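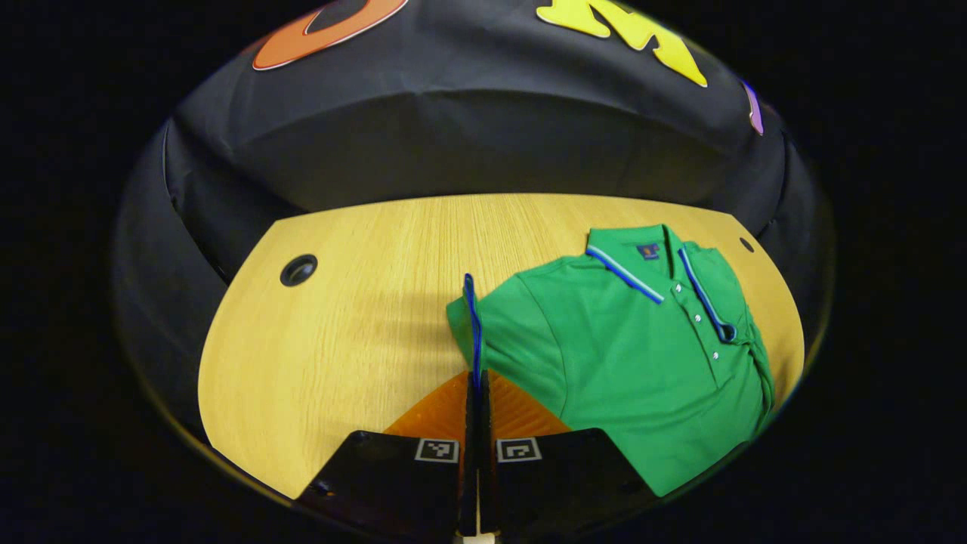
Garside folded the shirts by the method on the laminated card. Collar to the back of the table, buttons up, sleeves in, sides in, hem to collar, turn. The green polos went out under the Lightfoot contract, 75 to a carton, and each fold was meant to match the last.

The one in front of him was order 3576, a return. The slip gave the reason as 'wrong size' and the sender as D. Gosling, Stotham.

He had worked beside a Dennis Gosling for six years at Trisard, before the site closed in September. Gosling took a large. The slip said medium, exchanged for small.

He smoothed the placket with the side of his hand and checked the blue and white trim for pulls. There were none. Inspection was complete at that point and the card required him to fold.

He read the slip again instead. Under 'comments' there was one line in biro: 'Lost a bit of weight. Nothing to fuss about.'

Gosling had said the same of the roof at Trisard, the week before it came in.

Garside folded the shirt, sides in, hem to collar, turn. He put it on the restock pile and signed the sheet. Then he copied the telephone number from the slip onto the back of his glove packet - the card did not cover this - and at ten past four he went out to the loading bay to ring it.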